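Notebook, Burkgate workshop, Bay 2
Tuesday, September 2, 2025
Entry by O. Jaunzems

Open day. Doors at ten, first visitors at ten minutes to, because people from Multdale believe a posted time is a suggestion made to others.

Setup was the same as the July rehearsal except that Edeltraud had moved the barrier tape back by one floor tile. Good call. In July everyone leaned. Today they still leaned, but from farther off.

Raimonds ran the welcome and the safety talk, Annelies W. had the laptop and the stop button, I had the explaining. Annelies B. came over from Thaler to see how we handle visitors and was put on the door within four minutes of arriving, so I suppose she saw.

Morning notes, in no order:

Slow mode stays on for the whole day next time. We switched to normal speed for the second group and lost half of them to the coffee table when the arms paused to replan. At slow speed they can't tell a pause from the rest of it.

The headset mic crackles when Raimonds turns left. He turned left a lot.

Someone had printed the Kirnero handout double-sided with the second page upside down. I handed out 70 of them before a boy pointed this out. His mother told him not to be rude. He was right and I gave him a sticker.

Visitors do not care about payload. I have three slides on payload. Every group wanted to see small household things handled, and wanted to know what happens if it drops one. I used to answer with the grip force figures. By the third group I was answering "then we pick it up," which went over much better and is also our procedure.

The jewelry box was the hit of the day, as Edeltraud said it would be, and she has been kind enough to mention it only twice. I had argued for the bolt sorting. People will watch an arm go into a ring tray with their hands over their mouths. Same arm, same gripper, a tray of M6 bolts, and they check their phones.

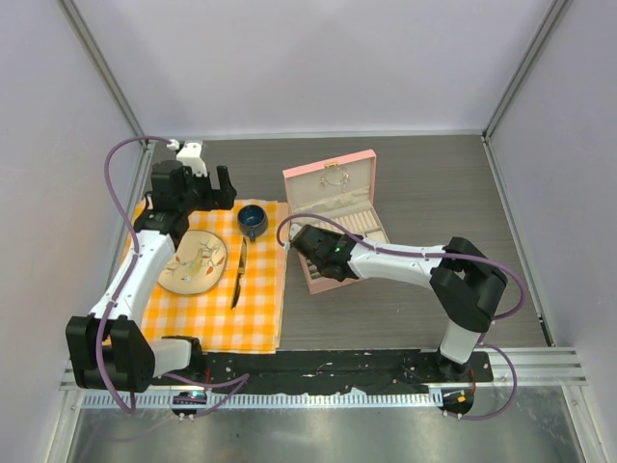
Can the arms do this at home yet, without someone like you standing there?
Not these two, and not soon. They work in a fixed enclosure, on a table we laid out ourselves, with a person on the stop button the whole time. Move the work to an ordinary kitchen and most of what they rely on is gone.

I got that one, in those words or close to them, from every group, so I'm writing the answer down for whoever has the explaining next. Raimonds thinks it is too gloomy. He is welcome to the explaining.

After lunch we let the fourth group choose the order of the tasks. Mistake. They voted, the vote tied, and a retired dentist began negotiating. Next time Annelies W. picks and announces it as if it had always been the plan.

One stop during the afternoon, 14:20. Annelies hit the button when the right arm came in toward the tray at an angle she didn't like. I looked at the log afterward and it would probably have been fine, but I would much rather log a needless stop than the other sort. Restart took almost 9 minutes, most of it me trying to find the home routine in a menu I had rearranged myself on Friday. I filled the time with the payload slides. So they did get shown.

Visitor reactions, for the record: a man asked if the left arm was the boss. I said both take orders from the same computer. He said that was what his boss would say too. A girl wanted to know their names. We have none, officially. She has supplied two, and Raimonds was already using them by three o'clock, so the fault reports are going to need a glossary.

Final count at the door was 317, according to Annelies B., who used a clicker and will not hear a word against it. I think the dentist was in there at least three times.

To do before the next one:
- Reprint the handout, second page the right way up
- Put the home routine back where it was
- New mic, or teach Raimonds to turn right
- Cut payload to one slide (I'll keep the other two in a backup folder, in case)
- Ask Thaler if we can borrow their floor stands — the tape had come unstuck on the window side by noon
- Write up the 14:20 stop properly, with the log attached, and agree on an approach angle Annelies can live with

Swept up, arms parked, power off at the wall, 17:40. Found a glove and one very good umbrella. Both are on my desk.

Burkgate Workshop Notebook | Contact: Bay 2 front desk | © 2025 Burkgate | Back to top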